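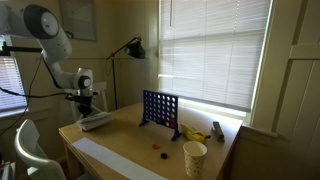 White arm with black gripper, by the window.

Skivden mainnet in February?

tarnbeck
The Jilness update still gives no date for the mainnet. Is February realistic, or are we looking at summer?

oldferry
Summer. The testnet had 889 nodes last time I looked and they wanted 1000 before the audit.

Marberg_holder
They dropped that target. Meinecke are doing the audit now, 15 working days.

oldferry
Where does it say that? I can only find the old roadmap.

Marberg_holder
November 5, 2019 post, second paragraph.

tarnbeck
Read it. It says the audit is booked – it doesn't say it has started.

quillpen
I run a node with 300 tokens staked and it still drops after every update. I'd sooner they fixed that first.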